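Spent most of September comparing two parallel grippers on our twin arm bench at Cirgate. Writing up what we found as a thread in case it saves somebody a few weeks.

The two candidates are the Giltach, which we've had for a while, and the newer De Luca. Both are electric and both bolt to the same wrist flange. The De Luca costs more and opens wider. Arms, table and cabling stayed the same all the way through.

The task is colour sorting. Alphabet letters start loose on the table and have to end up in the dish of the matching colour. It sounds easy. The letters are light and small, and a lot of them are awkward shapes to close on.

We ran 1853 picks in total. A pick counts if the letter leaves the table and is released inside the rim of the right dish. A letter that lands on the rim and stays there counts as a miss. We argued over that one and I still think it's fair.

Fingers first. The Giltach fingers are stiffer and I prefer them for anything with a straight side. E is the easiest letter in the set. You can grab it across the prongs or along the back and it doesn't much matter.

Round letters are worse. Q and C want to roll out of the grip if you close off centre. The De Luca closes more slowly near the end of its travel and that helped more than any change we made to the finger pads.
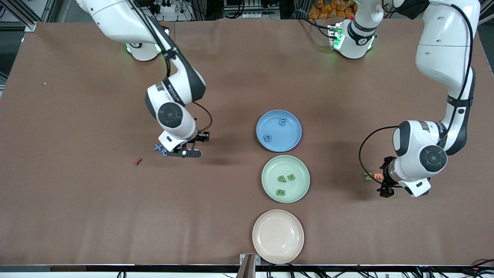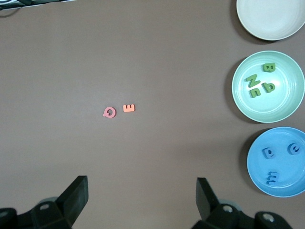

Letter sorting on the brown table. First one is the bench view with both arms, second is the wrist camera with the fingers open.

Cameras next. We use a fixed view of the whole bench plus a small camera at the wrist. I wanted to know if we could drop one of them and halve the data. We can't. With the fixed view alone, an arm hides the letter too often just before the grasp.

With the wrist view alone it's fine on the approach and then poor at the drop, as the dish can slide partly out of view. The controller then guesses where the middle is. Some of the guesses were bad.

Blue on blue is the hardest case for either camera. A blue letter in a blue dish has very little contrast, so checking whether it arrived is less reliable than picking it up in the first place. Pink and orange against the brown table are no trouble.

Controller. We moved from our old one to Curodow halfway through, then went back and repeated the first half so the numbers would line up. Allow time for that if you plan something similar. It cost us 2 weeks.

Curodow's force limit is set in raw steps from 0 to 4000 and the manual doesn't give you a conversion. We settled on 74 for the letters. Much higher and they squash, then spring out sideways when the fingers open.

One cabling note. Leave a decent loop at the wrist. We had ours too tight at first and the arm faulted whenever it turned to reach the near edge of the table.

Result so far: De Luca for round letters, Giltach for everything else, and the gap is smaller than the price suggests. If I were buying one today with my own budget I'd get the Giltach and spend the difference on a better wrist camera.

Next job is the same set of letters with the lights turned down. Will add to this thread when we've got enough runs.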